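Hello, and welcome to the questions page! I started it because the same handful of things kept landing in my inbox after every newsletter, and it seemed daft to keep typing the answers out one at a time. It's all to do with small black gadgets, the boxes they live in and how to keep a desk from swallowing them. Last tidied up on 11 May 2025.

## Why give a remote its own box at all?

I lost one for most of December. It was inside a slipper. Since then every slim dark thing in this house has had a holder, and I haven't had to lift a single sofa cushion (well, once, but that was for a biscuit).

## What sort of holder do you like best?

Plain, open at the top and upright, so the thing stands on its end and you can see it from across the room. I've tried trays, and trays fill up with receipts. I've tried drawers too, and a drawer in my house is where batteries go to retire.

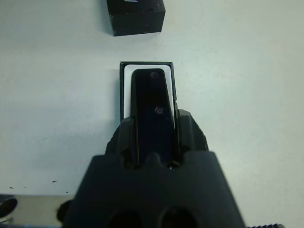 **Words and tidying: the keeper of the Wernwood desk pages**

A black holder with something white on the inside is my favourite sort, and I'll bore anybody about it. A nearly black gadget in an all-black box vanishes completely, but with a pale strip showing round it you can tell at a glance whether it's home. If yours is black all through, cut a bit of white card to fit and slide it down the sides. Five minutes, tops!

## How snug should the fit be?

Loose enough that you can drop the thing in without looking, tight enough that it doesn't flop over. I go for 3 mm of spare room all round. My first one had 16 mm and the remote leaned in it like a man waiting for a bus.

If you're lining a holder with card, measure after the lining goes in. I have got this wrong more often than I'd like to admit, and you end up with a very smart box that holds nothing.

## Which way up does it go?

Whichever end you grab first should be at the top. Mine go in with the rounded end up, because square corners catch on my cuffs. If there's a sensor or a button at one end, have a think about whether you want it sticking out where the cat can sit on it.

## Where do you get your holders?

Most came from the market at Gurthorpe, where there's a stall that sells nothing but odd boxes and lids that don't match them. I paid 19 pounds for a whole carrier bag of them and used nearly all. A reader wrote in to say the Hellinach hardware shop does a decent upright one as well — I haven't been, so tell me if you go.

## My gadgets always end up lying about on the desk. Any hope?

Loads of hope! A slim gadget down flat on a pale desk is hardly a crisis. The trouble comes when there's a second one, then a pair of scissors, then the post.

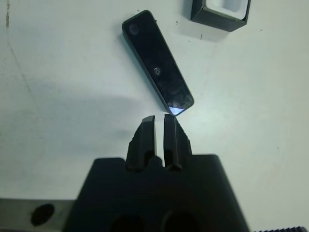
*The keeper of the Wernwood desk pages, writer and chief putter-away*

Anything glossy and black gives itself away on a white top, so that's a point in favour of a pale desk if you're choosing one. Keep the open box on the same surface, close enough to reach without getting up. Mine used to be on the shelf behind me, and I can promise you that a box behind you might as well be in another county.

## How do I clean the shiny ones?

A dry, soft cloth, the kind you'd use on glasses. I don't spray anything straight on, and I go gently near any buttons or lens bits. Dust the inside of the holder while you're at it, especially the bottom, which collects crumbs by some process I've never understood.

## White desk or dark desk?

White for finding things, dark for hiding tea rings. I went white and bought coasters.

## Do you sell the Abbasi labels you mentioned?

No, sorry! Abbasi is just the name I gave my own labelling system, and it's masking tape and a pen. Write what lives in the box, stick it on the front, replace it when it curls.

## How many people read this?

2,664 of you get the newsletter now, which makes me feel slightly faint. If your question isn't here, reply to any issue and I'll add it when I next have a free evening. Photos of your own boxes are very welcome, the messier the better.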